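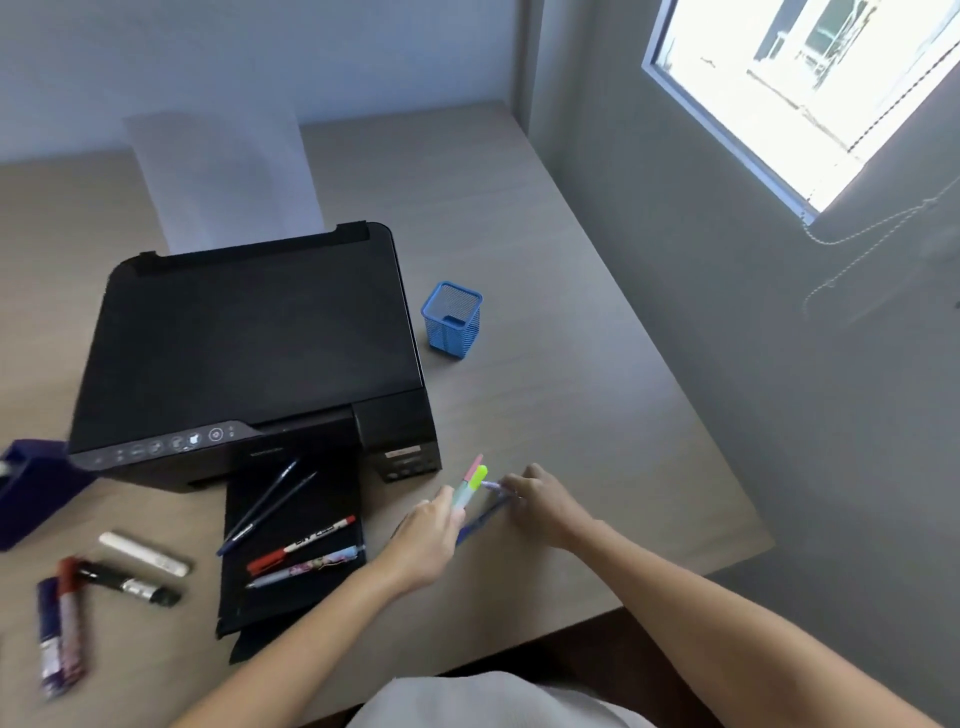
Danylo Maksymiv wrote to the letters page of Granum to say that he had read every issue since the first, that he could no longer tell which of them had happened, and that he would like the editors to print a list. The editors ran his letter in issue 112. Their reply was one line long and told him that everything mattered. Fifteen issues later, in 127, they printed the list, and most of what he had read wasn't on it.

Chapter 4
What Counts? Canon and the Long-Running Comic

Canon is the word readers use for the stories that are supposed to have "really" happened inside a made-up world. It is a strange idea when you look at it closely, and this chapter looks at it with some suspicion. None of these stories happened. A publisher that says one comic counts and another doesn't is making a claim about nothing you could check. Yet people plan their reading around such claims, argue over them for years, and pay more for the books that come out on the winning side.

The usual account goes like this. A series runs for a long time, many writers work on it, and mistakes creep in. A character loses a brother in one story and has never had a brother in another. The publisher then steps in to tidy up, for the good of the reader. You will find this account in most fan guides and in nearly every interview an editor has given on the subject.

I don't find it very convincing. Look at when the tidying takes place. Granum went without a list for 126 issues, through at least two contradictory origins for its lead and a wedding that was never mentioned again. The list came in the same month as a new first issue of the companion title, Flusach, and it happened to include all the stories a buyer of Flusach would need. The old issues it left out were also the ones that had never been collected in book form. Maybe the editors sat down and weighed each story fairly. It would be easier to believe if the results had hurt sales even once.

The second claim to be wary of is the one printed on the cover. "The official continuation" appears on a great many comics that follow a television show or a film. Official, in this setting, tells you that a license was signed. It doesn't tell you that the people who wrote the show had read the scripts, or liked them, or would feel bound by them if the show came back. Ojo is the case we will spend the most time on. The show ended with its heroine leaving the city, and the comic picked her up the next morning. Readers were told for years that this was the true fifth season. When Ojo returned to television, the comic was dropped without a word, and the heroine had spent the missing years on a fishing boat.

Were those readers cheated? Many said so. Others said that a good story stays good whatever is done to it later, and that the fishing boat was the worse idea. Both groups had a point, and both took for granted that somebody had the right to decide. That is the part I would like you to question as you read.

A third view, popular in classrooms, holds that canon belongs to the fans and always has. I have doubts here too. The Biltow reader poll drew 1661 replies and was presented as the voice of the readership. It was a form bound into the back of one issue, to be cut out and mailed. People who were fond of their copies didn't cut them. People who had given up on Biltow never saw it. What the poll recorded was the taste of readers who still bought the comic and owned scissors — and on that basis a character was brought back from the dead.

We begin, then, with Granum and its list, reading three of the left-out stories beside three that were kept. Try to sort them yourself before turning to the list in the next section. Students often expect the dropped stories to be the weak ones. Write down your reasons as you go, including the poor ones ("I liked the art" is a reason).

Terms used in this chapter

Canon: the body of stories treated as binding, and by whom is always worth asking.

Continuity: the fit between one story and the next. A series can have canon with very little continuity, as Granum did for most of its run.

Retcon: a later story that changes the facts of an earlier one.

Tie-in: a comic, novel or game made under license from a work in another medium.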